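Home Reviews Storage Workshop Contact

Stilov two-compartment bin, gray: review after one winter

12 Feb 2019

The Stilov is a rectangular bin with a fixed divider, sold by Ondby for bench sorting. Ours has been in daily use since November, on a wooden worktop, mostly for mixed recyclables and small discards. Load on a typical day is well under the 30 kg rating.

Layout. The divider runs crosswise and leaves one narrow and one wide compartment. The split suits a reject/keep workflow. It does not suit two streams of equal volume, and the divider cannot be moved.

Wear. The walls of the narrow side have held up well. The divider has not. Its lower part has gone dark and ragged on the side facing the large compartment, and there is a long thin scratch higher up. The floor is scuffed all over, with whitish streaks. None of this affects function, but anyone who needs a clean background for inspection should fit a liner.

Access. Bottles lie flat without trouble. Crumpled plastic collects in a heap and hides smaller pieces, so the bin needs emptying before it looks full.

Cleaning. Wipes down in a minute. Grit stays in the corners.

The Bachmann at 53 dollars has a removable divider and thinner walls. For fixed bench use I would still buy the Stilov.

Rating: 7/10
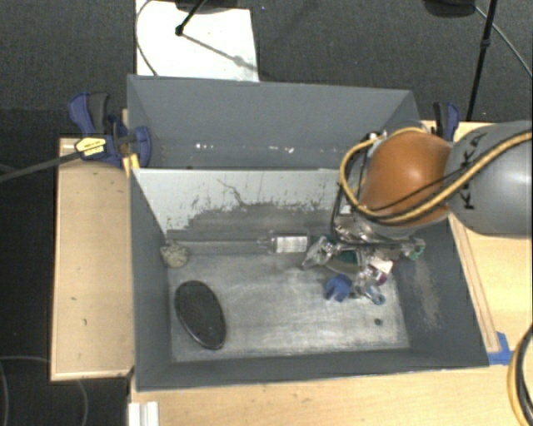
Large compartment with a mixed load, divider wear visible behind.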